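로봇 조작 실습 4주차 강의 노트
시연 데이터: 손으로 가르치기와 원격 조종

1. 이번 주 범위

지난주까지는 좌표를 직접 입력해서 팔을 움직였다. 이번 주부터는 사람이 동작을 보여 주고 로봇이 그 기록을 배우는 방식을 다룬다. 방법은 두 가지다. 첫째, 팔을 직접 잡고 움직이는 직접 교시. 둘째, 조종 장치로 떨어져서 움직이는 원격 조종. 두 방법 모두 관절 각도, 그리퍼 개폐량, 손목 카메라 영상을 같은 시간축에 저장한다. 저장 형식은 Fiadzo 양식을 그대로 쓴다.

2. 직접 교시

중력 보상을 켜면 팔이 가벼워진다. 이 상태에서 팔꿈치와 손목을 잡고 원하는 경로를 따라간다. 힘을 손으로 느낄 수 있어서 끼우기나 닦기처럼 접촉이 많은 작업에 잘 맞는다. 단점은 시연자의 손과 팔이 영상에 들어온다는 점이다. 학습한 모델이 물체 대신 사람 손을 따라가는 경우가 있으므로, 영상을 입력으로 쓸 때는 경로만 직접 교시로 기록하고 같은 경로를 한 번 더 재생하면서 영상을 따로 저장한다.

3. 원격 조종

조종자는 조종 장치를 움직이고 로봇 팔이 그 자세를 따라온다. 영상에는 로봇과 물체만 남는다. 대신 손끝 감각이 없고 지연이 있다. 60ms가 넘으면 물체 근처에서 동작이 흔들리기 시작하니 시작 전에 지연을 확인할 것. Birnex 조종기는 처음 연결할 때 영점이 어긋나 있을 수 있다. 양쪽 팔을 기준 자세에 놓고 영점을 다시 잡은 뒤 시작한다.

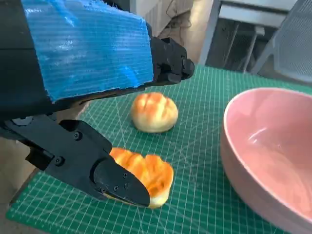 파지 작업에서 점수가 가장 많이 깎이는 부분은 접근 단계다. 조종자는 물체가 보이면 곧장 내려가려는 버릇이 있는데, 그러면 손가락이 벌어진 방향과 물체의 긴 방향이 맞지 않은 채로 닿는다. 물체 위에서 일단 멈추고, 손목을 돌려 방향을 맞추고, 그다음에 내린다. 빵처럼 눌리는 물체는 손가락 끝이 윗면에 닿는 순간도 기록에서 꼭 찾아봐야 한다. 빵 왼쪽 윗부분에 아래쪽 손가락 끝이 얹혀 있는 이런 구간은 관절 각도만 보아서는 찾기 어렵고, 영상과 나란히 놓고 봐야 보인다. 옆에 다른 빵이 있으면 그쪽을 건드리지 않았는지도 같이 본다. 작업판의 격자는 시작 위치를 적을 때 쓴다.

4. 에피소드 나누기

에피소드 하나는 기준 자세에서 시작해 기준 자세로 끝난다. 빵을 그릇에 옮기는 과제라면 접근, 파지, 이동, 놓기, 복귀의 다섯 구간으로 표시한다. 한 에피소드는 900프레임을 넘기지 않는다. 중간에 물체를 떨어뜨렸다면 손으로 고쳐 놓지 말고 실패로 표시한 뒤 새로 시작한다. 다만 조종자가 로봇으로 다시 집어서 끝까지 마친 경우는 '회복'으로 표시하고 남겨 둔다. 회복 시연은 학습에 쓸모가 많다.

5. 작업 공간에서 지킬 것

팔이 켜져 있는 동안 조종자 외의 사람은 작업 반경 밖에 선다. 물체를 다시 놓을 때는 먼저 일시 정지를 누르고 말로 알린다. 손목 카메라는 팔이 돌아가면 실습실 쪽도 찍는다. 주변 사람의 얼굴이 들어온 구간은 제출 전에 잘라내거나 가린다.

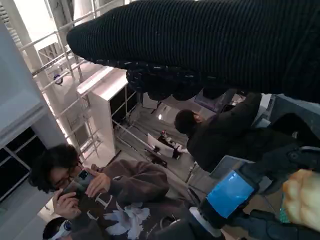

그림 2. 기울어진 손목 카메라 시점. 오른쪽 아래에 로봇 일부와 파란 화면의 소형 표시 장치.

6. 데이터 점검

Plakdale 공용 폴더에는 현재 3491개 에피소드가 올라와 있다. 이 중 일부는 시간축이 밀려 있으므로 그대로 쓰지 말고 아래 순서로 본다.

영상과 관절 기록의 시작 시각이 같은지 확인
그리퍼가 닫히는 시점을 영상에서 찾아 기록값과 비교
빠진 프레임이 있는 에피소드는 제외
구간 표시가 다섯 개 모두 있는지 확인(실패 에피소드는 예외)

7. 과제

조별로 원격 조종 시연 56개를 수집한다. 빵의 시작 위치와 방향은 매번 바꾼다. 그릇 위치는 고정. 조종자는 조원이 번갈아 맡고, 누가 조종했는지를 번호로 적는다. 시연 파일과 점검표를 Destbridge 제출란에 함께 올린다. 마감은 화요일 수업 시작 전까지. 다음 주에는 이 데이터로 행동 복제 모델을 학습시키므로 점검표가 없는 조는 실습을 진행할 수 없다.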